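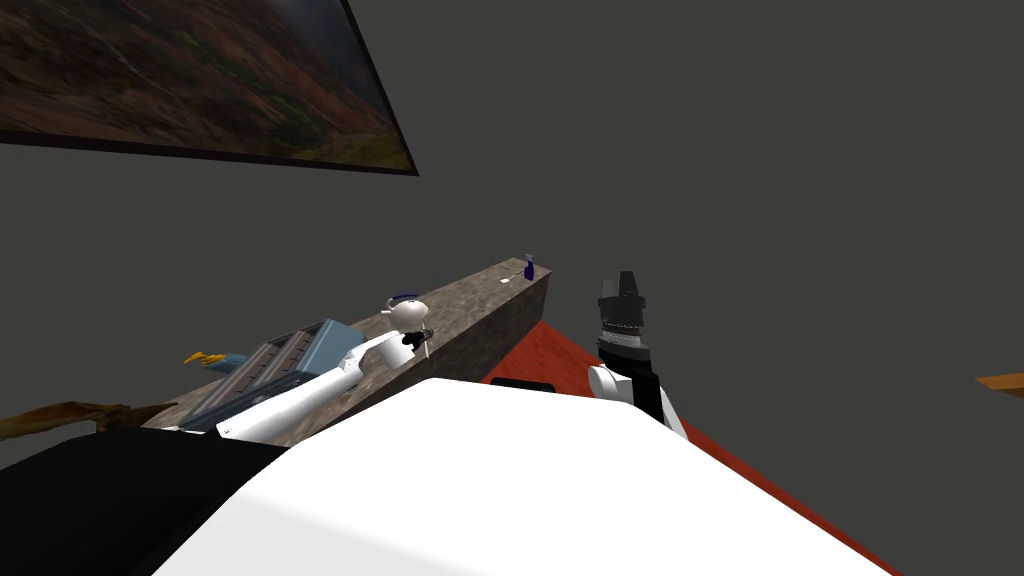 Simulated counter station, two-arm robot, as loaded for inspection.

Student Robotics Project - Simulation Station Inspection Checklist
Project: Prasik
Site: Hendthorpe Technical College, Dandance Building, Room 461
Inspection period: December 2022
Inspector: Loubna Hajji
Faculty supervisor: Mairéad Ó Dálaigh
Student team: Ismail Kettani (lead), Eustaquio Medrano, Rizal Pattinasarany

Purpose
The checklist is to be completed before any student team is permitted to run graded trials in the simulator. It covers the virtual station, the operator desk and the records. Items are marked Pass, Pass with comment, Open, or Not applicable. Open items must be closed by the faculty supervisor before the next graded session.

Section A. Virtual station

A1. Station file loads without error messages. Pass.

A2. Both arms are shown and respond to the correct hand controller. Pass with comment. The left and right controllers were swapped at the first login. Mr. Kettani corrected the setting and saved it to the team profile.

A3. Arms can reach the counter without striking its edge. Pass with comment. The team is reminded that the corner at the squared-off end of the counter is a contact surface in the simulator and that a strike there is scored as a fault.

A4. Objects on the counter match the team's object list. Open. The blue box and the small purple bottle are on the list. The white figurine with the dark blue cap is not. The list must be revised and initialed by the team lead.

A5. Loose objects are set back from the edge of the counter. Pass with comment. The inspector accepts the present layout for practice runs. For graded runs the bottle should be moved away from the corner.

A6. Room furnishings have been left at the standard setting. Pass. The wall painting is part of the standard room and may remain.

Section B. Gripper and grasp settings

B1. Grip force limit is set to the course value. Pass.

B2. Gripper opens fully on the release command. Pass. Tested by Mr. Medrano at the inspector's request, left and right.

B3. Close-range camera view is available to the operator. Pass with comment. The view is clear at the fingertips, but a tall object held upright can run past the top of the view. Operators should confirm clearance in the wide view before lifting.
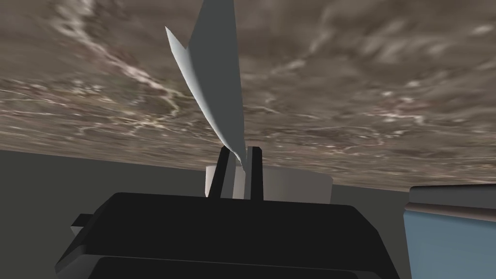 B4. Thin objects are held between the fingers without passing through them. Pass with comment. The team's first version of the contact settings allowed flat parts to sink into the finger surface. Mr. Pattinasarany has replaced these settings, and the inspector has asked that the old file be removed from the shared folder so that it is not loaded by mistake.

B5. Neighboring containers are clear of the gripper body during a grasp. Open. The team's written procedure gives no minimum distance. A figure is to be agreed with Dr. Ó Dálaigh and entered in the procedure.

B6. Pointed parts are identified in the procedure. Pass. Although there is no hazard in simulation, the course requires students to record them as they would for a physical cell.

Section C. Operator desk

C1. Stop key is labeled and within reach of the seated operator. Pass.

C2. Headset cable is routed behind the chair. Open. The cable crossed the walkway between desks. A floor cover has been requested.

C3. Operator takes a rest break between sessions. Pass with comment. Breaks are being taken but have not been written in the log.

C4. A second student is present during headset use. Pass.

Section D. Records

D1. Run log is complete and legible. Pass with comment. Failed attempts are to be logged in the same detail as completed ones - the Morsy log sheet has a column for this purpose.

D2. Settings files are backed up after each session. Pass.

D3. Physical robot access form. Not applicable at this stage.

Result
Approved for practice runs. Graded runs are withheld until items A4, B5 and C2 are closed. The team lead is to notify the inspector in writing when the revised object list and procedure have been posted.

Inspected by: L. Hajji
Received for the team: I. Kettani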